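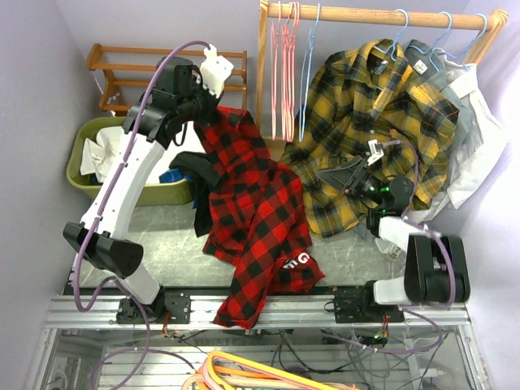

8月24日　ハンガーの色分けについて、まだ納得していない

朝から服の部屋。Emmanuel Tanuiの本を読み終えたのが昨夜で、314ページもかけて服の掛け方を語る人がいることにまず驚いたのだが、読んでしまった以上は一度やってみないと文句も言えない。で、やった。文句を言う資格はできたと思う。

本の主張はこうだ。ハンガーの色には役目を与えよ。今の季節に着る服は寒色、しばらく休ませる服は暖色。そうすると扉を開けた瞬間に「服との関係が見える」のだそうだ。関係。私とフランネルシャツの間に関係などあっただろうか。着るか着ないか、それだけではないのか。

ともかく水色とピンクのハンガーを使うことにした。水色は今の分、ピンクは休ませる分。ところがピンクのほうは束になってバーの左に寄せたまま、出番がない。休ませる服を決められないのだから当然である。本には「迷ったらピンク」とあるが、迷ったら全部ピンクになる人間のことは考えていないらしい。私は迷った末に全部水色にした。

そもそも八月にフランネルを出している時点で季節も何もない。赤黒の格子、黄色と黒の格子。どちらも十二月に着る服だ。それを水色に掛けている。Tanui氏が見たら眉をひそめるかもしれないが、たたんで重ねておくと下のものの存在を忘れる。去年は赤いほうを忘れたまま冬が終わりかけた。掛けておけば少なくとも目には入る。これは本に教わったことではなく、自分で痛い目を見て知ったことだ。

木のラックはTarklowのもの。説明書には工具なしで組めるとあったが、信じていなかったので工具を用意して組んだ。使わずに済んだ。こういうとき少し悔しい。横棒がまっすぐで塗装の匂いもしない。気に入っているが、冬のコートを全部掛けてもこのままかどうかは見てみないとわからないので、褒めるのはそのあとにする。

黄色のシャツがどうも落ち着かない。フランネルは柔らかくて重さが片側に流れるので、細いハンガーだと肩が逃げる。先に灰色の襟つきのほうを掛けたら気分よくいったので、油断していた。同じ水色のハンガーでも生地が違えば話が違う。本にはその違いが一行も出てこない。色の話ばかりだ。

赤いシャツの話を書いておく。

これは左右に白い大きな文字が入っていて、格子の上にさらに文字という、今見るとずいぶん騒がしい服だ。買ったときはそこが良かった。Nudidanoの閉店前の売り場で、鏡の前に長いこと立っていた記憶がある。店員に「お似合いです」と言われた。あの人たちは誰にでもそう言うと思っているのに、買った。疑い深い人間がいつも賢い買い物をするわけではない。

掛け方の手順も本に載っている。全部で9段階ある。シャツ一枚に9段階。最初が「服に触れて重心を知る」で、ここで一度本を閉じた。夕食後にもう一度開いたので私も甘い。二番目の「襟を持つ前に肩を探す」は、言い方が大げさなだけで中身はまともだった。生地をつまむ場所を間違えると、あとはねじれる一方だ。フランネルは布どうしがくっつくから、一度ねじれると直すのに手間がかかる。
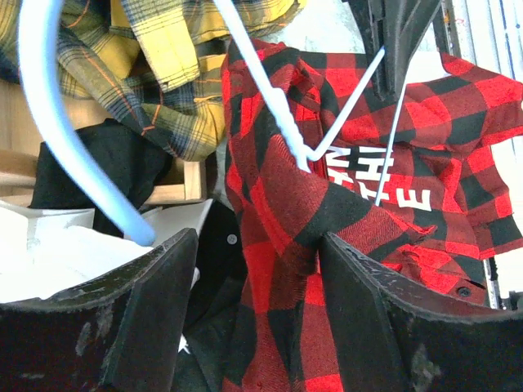
ハンガーの腕をどちらから入れるかも、世の中では意見が分かれている。本では襟から入れるなと書いてある。襟が伸びるからだそうだ。しかし前をボタンで留めるシャツなら、開けて肩を片方ずつ乗せるだけではないか。襟を通す人がどれほどいるのか。ありもしない敵を倒して得意になっている文章に見える。Tシャツなら話はわかる。だが章の題は「シャツ」で、Tシャツは別の章なのだ。

ボタンはどうか。本では一番上だけ留めよという。私の母は全部留めろと言い、留めないで掛けると翌朝には外されて椅子に置かれていた。私は今日、一番上と真ん中の二つを留めるやり方を試した。根拠はない。ただ、上だけだと前立てが開いて隣の服に食い込むのが気になる。しばらくこれで様子を見て、変わらないなら上だけに戻す。母には言わない。

そういえばピンクと水色のハンガーはTalukderで656円だった。安いと思うか高いと思うか、帰りの電車でずっと考えていた。クリーニング屋がくれるもので足りていたのだ。足りていたものを、色に役目を与えるために買い足した。物を減らす本を読んで物が増えている。この手の本はたいていそうなる。Marerの収納箱を買ったときもそうで、箱に入れるための物を探した覚えがある。あの箱には今、箱の説明書が入っている。

昼を過ぎて休憩。麦茶。扇風機をつけたら掛けた服が揺れるので消した。暑い。

午後の問題は籠だった。オリーブ色の洗濯籠に白いものがくしゃくしゃのまま入っている。これは掛けるのか、たたむのか、もう一度洗うのか。本によれば「籠は通過点であって住所ではない」。うまいことを言ったつもりなのだろう。うちでは住所である。シャツは籠から着ることだってあるし、それで困ったことはない。皺は体温で伸びると昔誰かに聞いた。これも疑っているが、都合がいいので信じるふりをしている。

奥の小さな棚は、すのこのような板が並んでいて風が通る。ここにたたんだものを置こうと思っていたのに、いざとなると掛けるほうばかりに気を取られて手をつけていない。黒い服をどうするかも棚上げ。棚に上げてすらいないが。

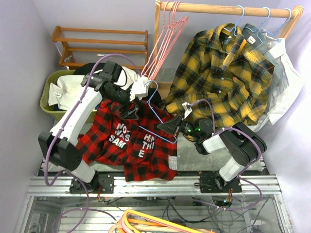
それで、赤いシャツを広げてみると、裾のほうにも白い小さな文字がある。こんなところにも字があったか。何年も着ていて裾を読んだことがなかった。日付のようにも見えるし、そうでないようにも見える。皺が寄っているところは読む気になれず、そのままにした。次に着るときまでには忘れているだろう。

こういう大きなプリントは内側に折るとひび割れる、と本にもあり、売り場の札にもあった気がする。これについては反論がない。前に黒いTシャツで割ったことがある。だから赤いシャツは掛ける組で決まり。フランネルの中ではこれが一番扱いにくいのに、一番いい場所を取ることになる。

灰色と白は右に寄せた。白は裾が流れてだらしなく見える。ラックの位置が悪いのか、服が長いのか。Tanui氏なら丈の順に並べよと言うはずだ。たしか第2章がまるごとその話で、左を長く、右に向かって短くすると気持ちが上向くとある。気持ちが上向くグラフのつもりらしい。私は右利きで、よく着るものを右に置きたい。気分より手の届きやすさを取る。

夕方、Yさんから電話があったのでこの話をしたら、同じ本を持っていると言う。読んだかと聞いたら、持っていると言う。どうやら表紙がいいらしい。貸し借りの手間が省けたと思っていたのに、私が読んだならもういいかと笑っていた。要点を聞かれたので、肩を探せ、プリントは折るな、と答えた。ほかに何か言うべきことがあったかどうか、電話を切ってから考えたが思いつかない。

ピンクのハンガーをどうするか。返品はできない。袋を捨ててしまった。パンツ用にするには形が違うし、十二月になって本当に着る服と着ない服が分かれたら使うかもしれない。そう言って取っておいた物がこの部屋にどれだけあるかを思えば、今の文は信用しないほうがいい。ひとまずバーの左に寄せておく。見るたびに少し腹が立つだろう。

明日やること。白いシャツにアイロンをかけるか決める。棚の上を拭く。黄色いシャツの肩を見直す。本は、洗面所の棚の高さが合わないのでそこに挟むつもりだったが、厚さが足りなかった。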